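Fingertip Block Inspection and Replacement: Hand-Held Gripper Cell
Prepared by Shayne Lockyer, Brellmont Automation Laboratory
Revised 08/07/2023

This procedure applies to both hand-held grippers assigned to the Sawatzky bench. Inspection is required after every 500 grasp cycles and whenever an operator reports slipping.

## Before you begin

- Disconnect the gripper cable at the controller.
- Open the fingers to full travel.
- Hold the gripper above the green tray, so that dropped screws and loose fragments can be recovered.

## Inspecting the blocks

1. Examine the front face of each block. Light scratches are acceptable. Chipped edges must be entered in the Okalex log.
2. Check the outer end of the block for torn or jagged material. A block with any projecting fragment is to be replaced.
3. Remove loose strands with tweezers. Do not pull on a strand that is still attached.
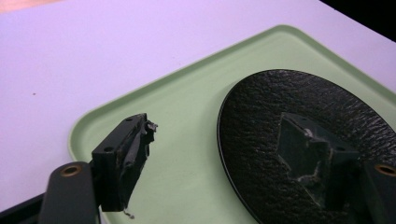 4. Confirm that the brass ring in each finger is seated flush. A ring that turns under finger pressure should be reported before further use.

Blocks are always replaced in pairs. A new block fitted opposite a worn one closes off center, and the width calibration will not hold.

## Fitting the new pair

1. Remove the two screws from each block and discard them.
2. Wipe the mounting surface with a dry cloth.
3. Seat the new block and start both screws by hand before tightening either one.
4. Tighten alternately, a quarter turn at a time, until snug.
5. Close the fingers slowly and check that the faces meet along their full height.

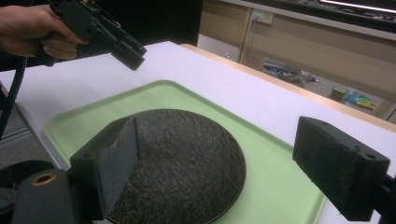

## Returning the gripper to service

Reconnect the cable and run the Brivell width routine 3 times. The closed readings must agree. If they do not, loosen the screws, reseat both blocks and repeat the routine.

Complete 400 supervised cycles before the gripper is released for general use. Pairs that have passed 1100 cycles are retired regardless of condition. Record the block numbers, the cycle count and your initials in the log.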